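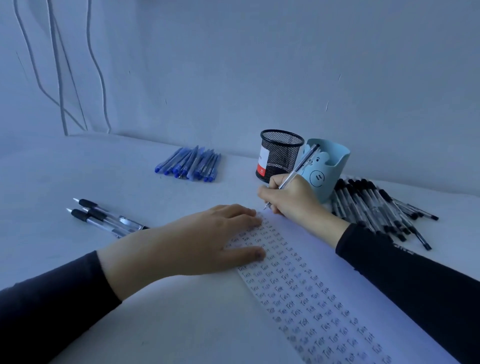
Pen checking by hand: hold the sheet, write "Test", move along.

Vosetar would like us to believe that its two-finger gripper is ready for the pen bench. I have read the leaflet, which promises 2,000 picks between pad changes, and I notice it doesn't say picks of what. A pen lying on its own is easy. A pen in a heap, with others crossed over it, is where the Heltetti gripper gave up on us in January after 11 tries.

Fung-ping Wu wants to start from the hand job and work backwards, and I think she's right. One hand keeps the paper flat while the other writes. The sales film shows one arm and a sheet taped down at all four corners – a different job, if you ask me.

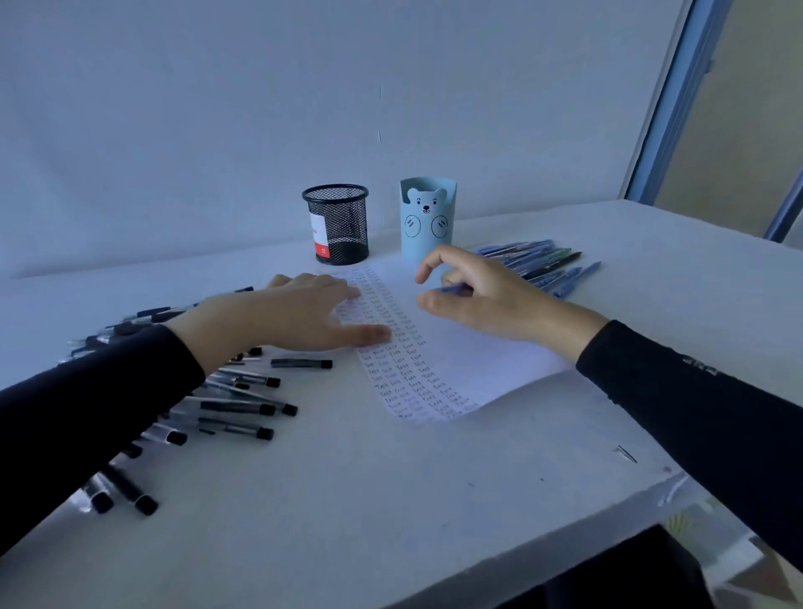
What we will try

Both grippers go on the same arm, with the same controller and the same pens, clear and blue. Each gets 15 minutes. Stojan Atanasov will run them and Nataša Softić will mark the sheets without being told which gripper wrote which. A pick only counts if the pen then writes a word she can read. Vosetar asked us to count any clean lift. We said no.

I'm also doubtful about the camera. Clear barrels on a white top are hard enough for me to see, and the demo I watched used red markers. Tianyou Dong thinks a second camera, low down at the side, would sort it out. Perhaps, but then the price on the quote is wrong.

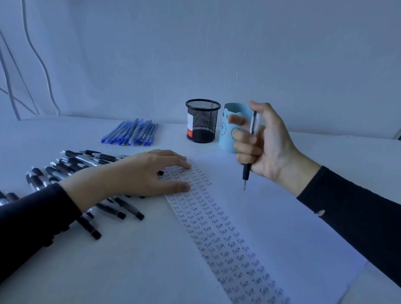 Pen upright over the blank part of the sheet, left hand on the strip of finished words.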